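Do the collaborative robot rules apply if ours only works in a simulated kitchen?

Posted by Boris in Robots & Automation, October 25, 2022

We're a small group teaching an arm to work at a kitchen counter, entirely in simulation. The arm has never met a person, a finger or a wet floor. Our new rulebook has arrived all the same, and it wants a risk assessment, a speed limit near people and a sign-off sheet before each batch of runs. I have 2964 runs queued and a strong wish not to sign 2964 sheets. Does anyone here follow a standard for this sort of thing, or do you all make it up and put it in a ring binder?

Same kitchen, both of these, one with the arm at the counter and one from close by the gripper:

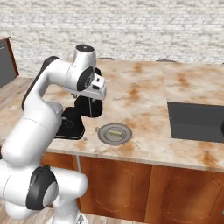
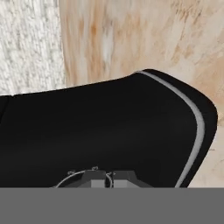
Zosia
Sign per batch, for a start. If your rulebook says "before each batch" then 2964 sheets is your own invention and you can stop being brave about it.

As for the rest: the safety standards for robot arms are about real machines in real rooms, so a simulated arm can't break them. The trouble comes when somebody copies the trained controller onto a real one on a Friday afternoon. Whatever the arm got away with in software, it will try again with a motor behind it. So do the assessment for the real cell, once, before anything is moved across, and do it on the real cell. Passing in simulation is evidence about the simulation.

What I'd ask for in the meantime:

Keep the joint speed and force limits you mean to use later switched on now. Don't let it learn at full tilt and plan to calm it down afterwards.

Log every contact between the arm and anything it wasn't meant to touch, including the worktop. A run that ends with the job done and the forearm through a cupboard is a failed run.

Write down which version of the scene, the arm model and the controller each batch used. You will not remember by May.

Repeat each task with at least 5 different starting layouts before you believe the score.

We stop a batch if the success rate falls under 65 per cent and someone has to look at the logs before it restarts. That figure is our house rule and came out of a long meeting, so treat it with suspicion.

Skuvora
just put "simulation only" on the form and carry on, works for us

Ağca
Please don't do only that. "Simulation only" is fine on the form if there is also a line saying who may move the controller to hardware and what they must check first. We left that line out and had two people each sure the other had checked the emergency stop.

Also ask whoever wrote the rulebook which standard the speed limit came from. Ours had been copied from a page about forklifts.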